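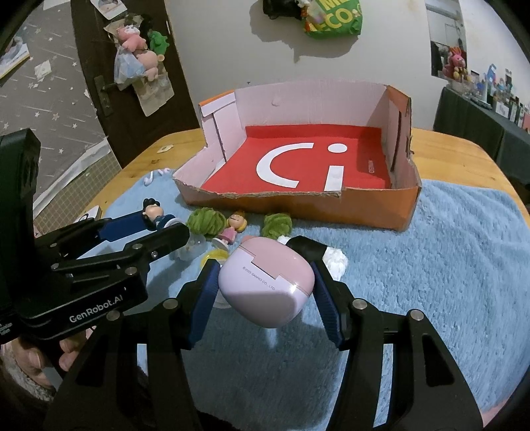 Brastico open day, Skemport. Notes from the visit

Typing this up on the train back so excuse the state of it. Went for the rules side, not the hardware. We start our own hand-held gripper collection soon and our written guidelines are one page, half of it about parking.

Got there late. Missed the welcome talk, caught the tail end of the Q&A. Then upstairs in groups to the Kamar room, where they keep the collection rulebook. 44 pages, a printed copy on a string by the door. It was 18 pages in February, apparently. Everybody adds to it, very few people take anything out.

What I wrote down, in the order I wrote it:

Grip the object, not the label. If there's print on a case or box they want the pads on plain surface where possible. Small glossy things like earbud cases get their own paragraph. Close slowly, hold, then lift. No squeezing harder when it slides, put it down and start over.

Soft surface under anything small and hard. A towel is fine. Has to be pulled flat before each run, and they're strict on that one. Wrinkles count as a reset.

Two grippers on one table: one closes on something while the other waits or does its own pick. Never both reaching for the same spot. Fingers stay on the handle, sleeves up past the wrist. Long argument in our group about sleeves. A woman from Turunen said they tape theirs. Brastico says no tape.

Backgrounds. I had assumed they'd want everything cleared away. No. Toys, bags, bottles, whatever is normally in the room stays put. What has to go is paper with names or addresses on it, screens, mail, family photos. The check is done before the first pick and signed. Good rule, stealing it.

Failed picks get kept and marked as failed. Trimming them out is the one thing that gets a whole session thrown away. They said 172 sessions were thrown out last year, didn't say out of how many. I should of asked.

Breaks: every 18 minutes, hands off the handles. There's a timer on the wall and it is LOUD. Ours have been doing an hour straight, which has to stop.

Less convinced by the cleaning section. Wipe the pads between every object, with a log sheet for it. Fine for food, but for plastic figurines and yarn balls? The guide said most teams skip it and fill the log in at the end, so what is the log for.

Downstairs was the robot cell, fenced, interlocked gate, stop button on each side. All to standard as far as I could tell, we only got a few minutes. Sign on the gate says max 3 people inside. There were more of us than that so we looked thru the mesh.

Coffee bad, sandwiches good. Parking is behind the Turunen building, not in front, the front is permit only.

To do for us: background check form, break timer, failed pick rule in writing. Ask Brastico if we can have the pdf of the rulebook. Sleeves, discuss.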